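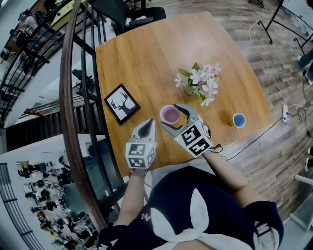
Last updated: Jun 22, 2024

Keeping the table station alive: notes for the Farnau meetup, 11 slides, talk slowly

Slide 1. Title. Say hello. Say the talk covers one station, two handheld grippers and everything that has ever gone wrong with them. If anyone came for the learning side, the learning talk is in the other room and has better slides.

Slide 2. What the station is. One table, one operator, a gripper in each hand. The operator moves small household things and we record where the grippers went. Pause for "so the robot is a person?" Answer: for this part, yes, and the person is the only component that has never needed a firmware update.

Slide 3. Markers. The block on each gripper carries printed square markers and the tracking lives or dies by them. Ours died for most of October. We had reprinted a set on glossy stock because it looked smarter. Under the ceiling lights every glossy marker turned into a small mirror. Matte paper, flat, no bubbles, quiet white margin all the way round. Wipe with a dry cloth. We tried the screen cleaner. Do not try the screen cleaner. (Wait for laugh. If none, move on quickly.)

Slide 4. Fingers. Check the tips before each session. Worn tips let a cup turn in the grip, and you then have a lovely recording of a cup turning in the grip. Change both fingers on a gripper together. Open and close fully with nothing in between, read off the width, write it in the log. If closed doesn't read zero, redo the zero. Sukprasert, our name for the left gripper after the street where we bought its spare screws, drifts. The right one is called the right one.

Slide 5. Cable. Most of our faults are this slide. The lead wants to hang over the side of the table, and an elbow wants to find it. Leave enough slack for a full reach to the far side, then clip it to the operator's belt. Tug test: gently, at the plug, with the live view open. If the view blinks, bin the cable. Don't put it back in the drawer. We have all met that drawer.

Slide 6. Power. One strip, on the floor, clear of the feet. I know what your strip looks like. Mine was no better.

Slide 7. The log, real numbers. 269 sessions in the period. We threw out 8 for lost tracking, and 2 more when the table got nudged halfway through and we carried on in good faith. Tape the table legs to the floor marks. Tape is cheap, and redoing a session means asking the operator nicely.

Slide 8. Start of day. Markers wiped, fingers checked, zero read, tug test, then one throwaway pick with any cup you like. Watch the replay before recording the next one. Isel, the little replay tool, is ugly and starts fast, so people do use it.

Slide 9. Repair shelf. Spare fingers, spare cables, a printed marker set in a hard folder, the correct hex key on a string. The string is load-bearing.

Slide 10. What I'd change. Quick connector at the wrist. A lighter block. A second pair of grippers so repairs can happen in daylight. Flomolico, our next build, has the first two on the drawing and the third in the budget request, where it is resting.

Slide 11. Questions. If asked about battery power: we tried it, it was heavier, arms got tired by lunch. If asked about cost: look at the clock, mention coffee. Leave the marker file link up until they turn the projector off.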